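Floor robots off the job at Homia after Tuesday leak

If you came through the Homia building on Tuesday morning and wondered why the ground floor hall was roped off, I've got the story, or most of it anyway.

The two Plulitz floor robots, the ones that trundle up and down the hall before opening, had a bad night. One of them came off its charger at 4:50 am as usual, filled its tank, and then didn't shut the fill valve. It drove its whole route like that. By the time the early cleaning crew came in there was water from the lifts right through to the café doors, and the robot was sitting in the middle of it with its light still green. The second one had done the sensible thing and parked itself at the edge of the puddle with an error on its screen.

I popped down at lunch to ask what had happened and got a pretty straight answer from the crew. The tank is meant to hold 74 litres and the machine is meant to stop if it loses water faster than it should. It didn't stop. The log shows it topped itself up again and again from the wall point, and the best guess is over 300 litres went on the floor. Luckily the hall drains toward the loading dock, so the shops on the east side stayed dry. The café lost a couple of cardboard display stands and one very nice rug.

No one was hurt, which I was glad to hear, although one of the crew told me she slid a good metre before she caught hold of the railing. Her view is that a machine like that shouldn't be running with no one in the building, and I have to say I'm with her on that one!

Partanen, who look after the robots under the service contract, sent a technician out the same afternoon. He found grit in the valve seat and a leak sensor that had been unplugged, probably at the last service in June, and he was decent enough to say so. Both machines are now switched off at the wall with the water line closed. They'll stay that way until the sensors have been checked and someone has watched them do a full run in the daytime.

In the meantime it's back to mops and buckets for the whole 600 square metres. The crew has been given extra hours for it and they're starting at the lift end each morning, so please use the Flollska Street entrance before 8 if you can. It's a bit of a walk around if you park out back (sorry!), but the side door is open and the ramp is clear.

If you had anything stored along the hall that got wet, leave a note at the front desk by the end of the week. Partanen has said it will look at claims, and the desk has the forms.
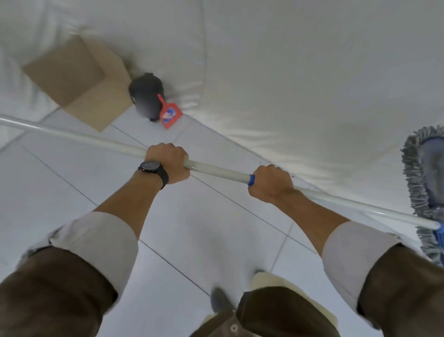
Mopping by hand on the tiles, with the dustpan close by.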